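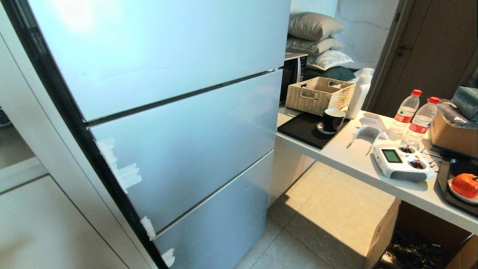

Rogério Quintana told me before I went that I would come away disappointed. He had been to a robot open day once, years ago, and he said they were all the same: a machine does one thing well, everyone claps, and then you drive home and do your own dishes. I wrote that down because I half agreed with him.

Home | Columns | Technology | Local | Letters | About

Published 03/01/2026

What an open day should show

I went to the Triltimeck open day anyway. It was held in the company's practice kitchen, on the second floor of a building near the Honorato bus depot. The company says it had 194 visitors over the afternoon, let in by small groups. My group got 23 minutes.

The kitchen was the first thing I liked. I had expected a showroom with one red apple on a bare shelf. What they had was a large refrigerator with bits of white tape on the drawers, a counter with a microwave at the back, and four cushions piled up by the microwave. There was a wicker basket, a black mug on a saucer, water bottles with red caps, a radio controller, and boxes on the counter and under it. It looked like my sister's place the week she moved in.

I think that matters more than anything in the brochure. A robot that can open a drawer in a clean room has been shown to open a drawer in a clean room. Most of us keep things on the counter that have no business there, and we stop seeing them. A machine has to deal with them every time it reaches across.

Tainá Xavier ran our session. She didn't give a speech. She said the task was to open the middle drawer of the refrigerator, take out one item, set it on the counter and close the drawer again. She said it would be slow and it might fail, and that if it failed she would let it fail and then start it over.

It failed on the first try. The drawer came out partway and slid back. On the second try it came all the way out, and the robot took a carton of yogurt and held it over the counter for what felt like a long time before it put it down. Then it closed the drawer, not quite flush. A boy near me pushed it shut with his foot and his mother pulled him back.

I have been to enough of these events to know how unusual that was. Last September I saw a demonstration by Nenov, at a trade hall, where the same cup was moved between the same two spots all day long. When the cup was knocked over, a man stepped out from behind a screen, set it right and stepped back. It was a smooth show. I learned very little from it, and I suspect the people who were thinking of buying learned less than they believed.

So my argument is a simple one. If a company invites the public in, it should show the work as it stands, including the tries that go wrong, and it should say how many there were. Triltimeck did the first part. It did not do the second. I asked Csaba Szekeres, who was taking questions by the door, how often the drawer task works. He said they had done 300 runs of it in that kitchen. I asked how many of those had worked and he said he would have to check. He took my email address. I have not heard back yet.

I don't hold that against him. It was a busy afternoon and he may well send it. But the figure ought to have been on the wall, in large print, next to the coats. People can handle a poor number. A retired couple in my group were plainly looking at this as something that might help them stay in their home, and they deserved to know if they were watching a good day or a bad one.

There is a case on the other side. Čestmír Charvát, who writes for the Truruvau newsletter, argued after the same event that open days are for building interest, and that a success rate means nothing to someone who doesn't know what was being tried. He thinks a low figure would scare people off a useful machine a few years too soon. I can see that. I also think adults buy washing machines and used cars with worse information and would be glad of better.

What I would not want is for the company to read this and tidy up. Leave the boxes there. Leave the tape on the drawers. Next time, hand visitors a sheet with the runs and the failures on it, and let them stand there a bit longer than we did.

Rogério asked how it went. I told him about the yogurt. He wanted to know if it was the right carton, and I had to say I never asked.

Related
Ronaldo Bastos: Who pays when a delivery cart blocks the ramp?
Nenov at the trade hall: one cup, all day
Letters: Robots in the home, readers reply
Truruvau newsletter to go monthly
Bus changes at Honorato depot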